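Unit 7: Sorting and Storing Small Household Items
Course handout, Home Organisation and Care, Rullville Adult Learning Centre
Revised 24th May

What this unit covers

The last unit dealt with cupboards and shelving. This one deals with the small things that end up on top of them: hair clips, spare buttons, keyrings, toy parts, batteries, bits of trim that have come off something. They take up little space but a lot of time, and in most homes they are spread over several rooms.

By the end of the unit you should be able to clear one mixed lot of small items, choose a box that suits them, and write a short label that another person in the house can follow. The practical session is assessed. The reading is not.

Before you come to the session

Bring one mixed lot from home. A kitchen drawer, the contents of a handbag or the dish by the front door will all do. Put it in a carrier bag as it is and do not sort it first. Leave out medicines, sharp blades and anything you would be upset to lose.

Boxes are supplied. We keep three kinds in the store cupboard: the shallow Grilach tray, the deeper Zostura box with straight sides, and a set of card boxes for those who would like to take one home. You may bring your own if it is going back to the same shelf afterwards. Measure the shelf before you leave the house.

Preparing the surface

Small items roll, and they bounce off a hard table. Work on a cloth. An old tablecloth or a folded bedspread is good enough, as long as it lies fairly flat in the part where you are working. Folds at the edges do not matter.

A plain cloth makes small items easier to see. A checked one has a different use, as the bands can serve as borders between your groups. If you use a check, choose one with wide bands. Narrow checks are tiring to look at for an hour and dark items disappear into them.

Set the box down on the cloth with clear space on at least two sides. Leave the lid off and put it somewhere else altogether. A lid left on the work surface fills up with oddments and becomes a second box.

Light should come from the side opposite your working hand. The sides of a deep box throw a shadow, and items lying in it are easily missed. Turn the box now and then.

First sort

Tip the lot out gently and spread it with the flat of the hand. Then make four groups:

Keep, and used in this room
Keep, but belongs in another room
Broken or incomplete
Not known

Work quickly. If you hold something for longer than it takes to read this sentence, it goes in Not known. Most people find that group large at first, and it shrinks by itself once the other pieces are out of the way.

Do not begin by colour. Colour groups look tidy and are no help later, as a red button and a red toy have nothing to do with each other when you come to look for one of them. Sort by use first. Colour can be used within a group if there are enough pieces to make it worth doing.

Second sort

Take the first group only and divide it by how the pieces behave in a box.

Round items roll to the lowest corner. Give them a compartment or a small pot.

Toothed and pronged items, such as combs and hair claws, catch on each other and on anything soft. Close them if they close, and keep them to one side.

Long curved items, such as hairbands, spring open. Lay them against the wall of the box so that the curve follows the corner, and put them in last.

Flat items go underneath or on edge, never on top.

Filling the box

Start from one end and leave the other end free. The empty part lets you move groups about before you settle on an order. Put the tangled and awkward pieces in early, while there is still room to turn them, and keep the small bright things on the cloth beside the box until their place is clear.
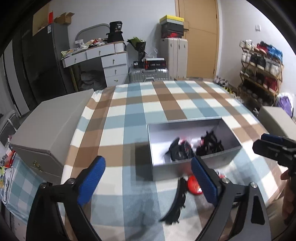 Common faults

Filling to the top. A box with no spare room will be emptied on to a bed the first time someone wants a thing from the bottom. Stop at two thirds.

Too many dividers. Two are plenty for a shallow tray. The Marín insert in the store cupboard has more, but they lift out.

Mixing hard and soft. Ribbon, elastic and thread should be kept away from anything with teeth.

Putting the box back where the mess was. If the pieces gathered on the hall shelf, ask what they were doing there before you place a box on it.

Labelling

Write the label once the box is filled. Use the name your household uses, even if it is not the correct one. Put the label on the side that faces out, and a second on the lid if the box will be stacked. "Bits" and "Misc" are not accepted for the assessment.

To hand in

A list of your groups from the first sort, in your own words.
A sketch of the box from above, showing what went where and which part was left free.
A few lines on the Not known group, saying what you did with it and why.

Hand in all three at the start of Unit 8. Boxes on loan are returned to the store cupboard, empty and wiped out.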